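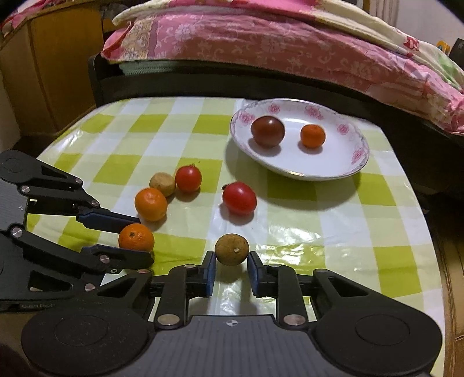
Raelene Tautahi swears that fruit keeps better if you never let two kinds touch, and she wrote in to say that all my advice about bowls was a waste of good shelf space. Oranges on one side of the kitchen, tomatoes on the other, and a weekly wipe with vinegar. She has done it for years and claims she never throws anything out.

I have my doubts. I tried it in September and threw out the same amount as before, only from two places. What did make a difference was going over the fruit one piece at a time, on the table, where there was enough light to see by. A bowl hides things. The piece at the bottom is always the one you forgot you bought.

So, the sorting tips, with the ones I don't believe marked as such.

Use a wipeable cloth. Mine is a green and white check with a shiny plastic surface, and juice comes off it with a damp rag. A cotton cloth looks nicer and stains.

Don't stack while you sort. Spread everything out with a little space around each piece, then turn it over. Soft spots are nearly always on the side it was resting on.

Dried-up citrus is a separate case from moldy citrus. If the skin has gone brown and hard, with no fuzz and no bad smell, it hasn't spread anything to its neighbors that I could ever find. It's no good for eating, though. People will tell you to put it in a drawer to keep moths away. I kept four in with my sweaters and got moths - and a drawer that smelled faintly of dust.

Anything with mold goes out whole. Cutting around the spot on a soft fruit is a false economy, whatever your grandmother did.

Tomatoes: stem up or stem down? I've read both, each explained with great confidence. Burgi Eder says stem down. I left a few each way on the counter and couldn't tell them apart by the time we ate them. Keep them out of the fridge until they're ripe and stop worrying.

Oranges do last longer in the fridge, in the drawer, unbagged or in a bag left open. A sealed bag traps water and you'll have mold sooner. If you want them out on the table, put out what you'll eat in the next few days and leave the rest cold.

As for the special produce liners they sell at Sturley, I used a full pack and saw nothing a folded dish towel didn't do as well. The towel can go in the wash.

Raelene's vinegar wipe I'll grant her. It's cheap and the shelf does end up clean. Rinse it afterward or the whole kitchen smells like pickles.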